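**FOR IMMEDIATE RELEASE**

**Ferevent publishes first findings on household chores: laundry remains "a job for people, for now"**

KOKPORT, December 13, 2021 – Ferevent, the household automation company, today published the first findings of its Seltavine programme, a study of which everyday chores can be handed to a machine and which cannot. The report covers 13 chores carried out in ordinary homes and small shops. It concludes that handling clothes and bedding is still beyond any system the company would be willing to sell.

Seltavine begins with people. Participants carry out each chore with hand-held grippers in place of their fingers, and the recordings are used to teach a robot arm the same movements. The report draws on 2201 recordings, most of them made in bedrooms, kitchens and stockrooms that were left as their occupants keep them.

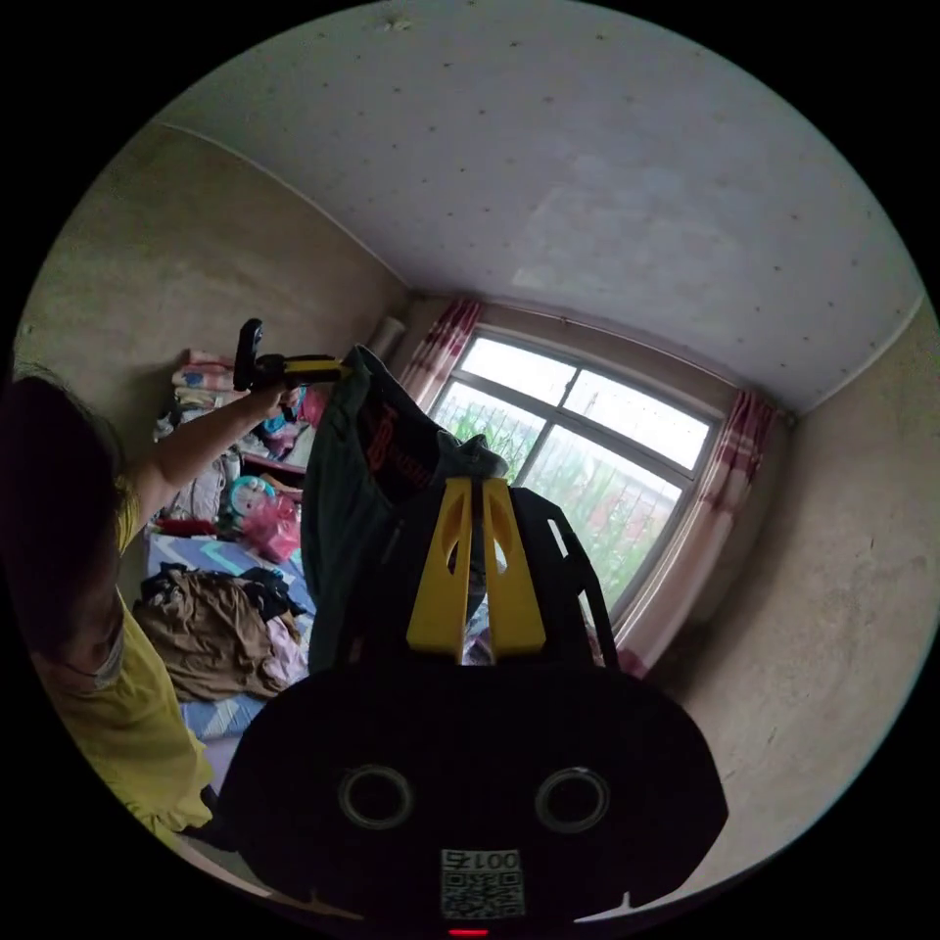 *A participant in the Seltavine programme at work in a bedroom, with a dark green garment held in the gripper's fingers.*

"A plate has the same shape wherever you put it down," said Koen Van Hecke, head of research at Ferevent. "A pair of jeans does not. Our machines can pick one up. Turning it the right way round, finding the waistband and laying it flat is a different matter, and we would be misleading customers if we said otherwise."

According to the report, the company's test arm can now stack plates, close drawers and move boxed goods from trolley to shelf without help. In folding trials it completed 47 of 200 attempts. Denim and hooded tops gave the poorest results, particularly where several items lay together on a patterned cover. 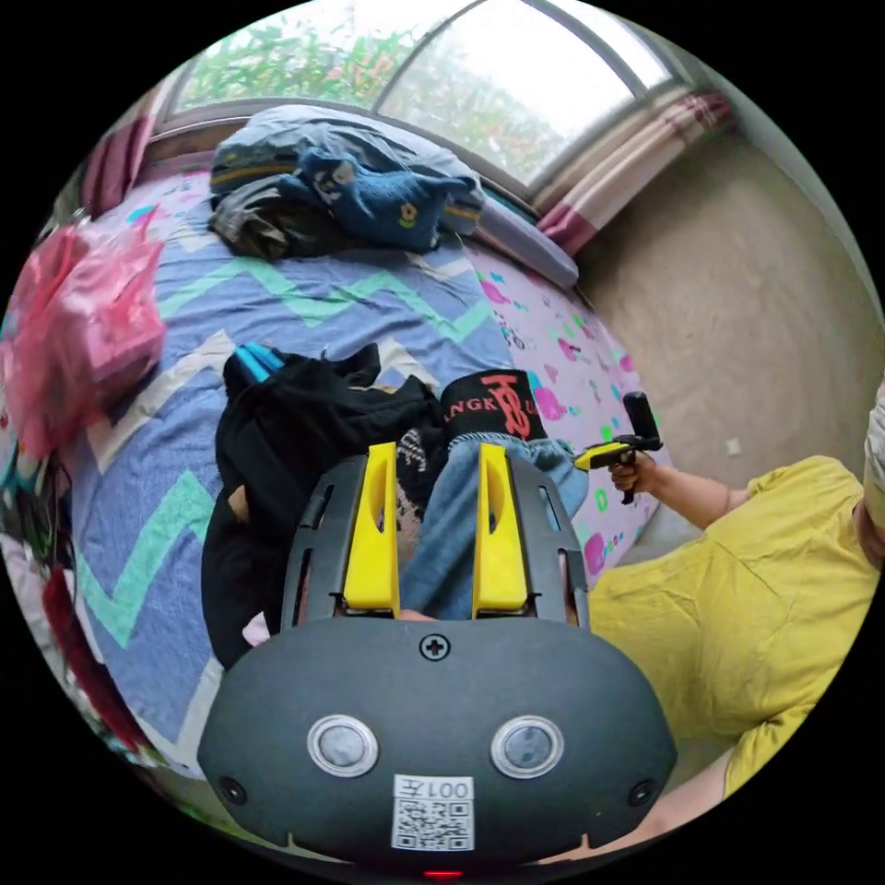
## Shop-floor work closer to use

Results were stronger in retail. Cabral, the homeware chain that has taken part in the study since September, provided stockroom space at its Kokport branch for trials of shelf filling and returns sorting.

"Our staff were asked which jobs they would gladly give up, and filling the lower shelves came first," said Muammer Bayram, operations director at Cabral. "We expect to run a supervised trial during opening hours next year. Returned clothing will go on being checked and folded by hand."

The next stage of Seltavine will look closely at how people use seams, hems and collars to find their way around a garment. Theerawat Kongkaew, who leads the textile work, said that participants often take hold of a seam before doing anything else, and that the test arm does not yet do so reliably.
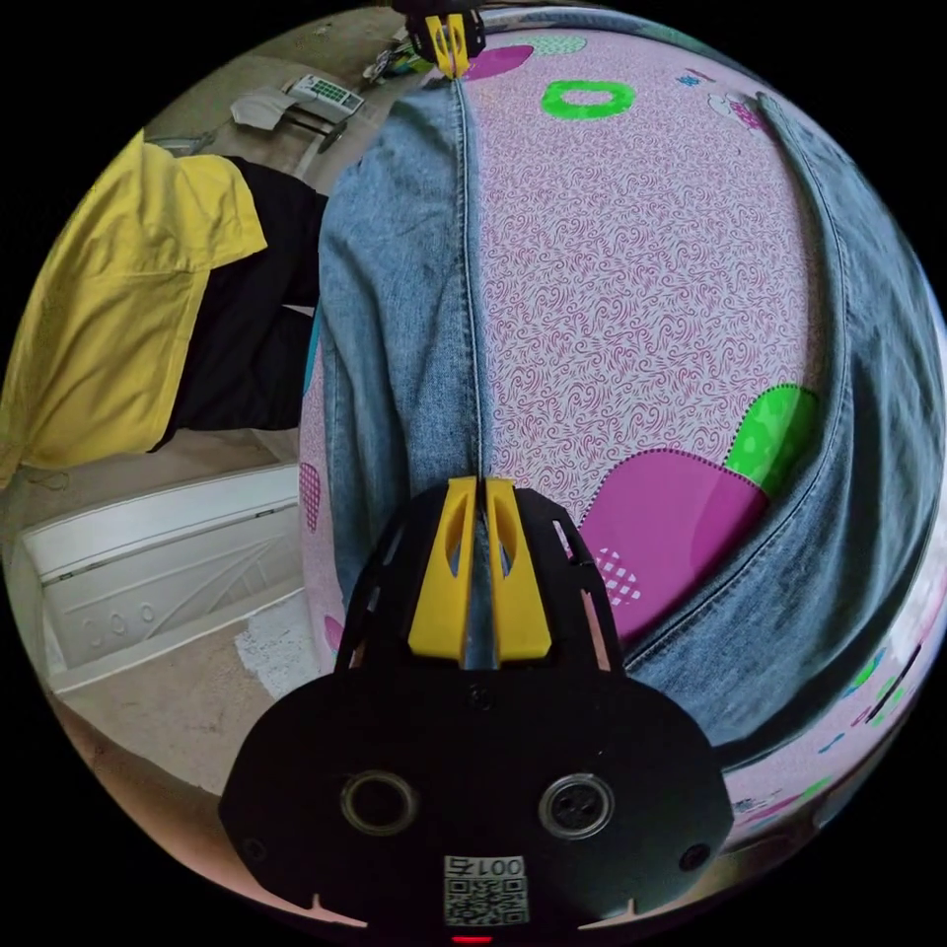 *Light-blue jeans on a bed, with the leg seam running between the gripper's fingers.*

Ferevent has no plans to offer a laundry product and has set no date for one. A second report will follow when the textile work is complete.

**Media contact:** Bülent Polat, Communications Office, Ferevent, Kokport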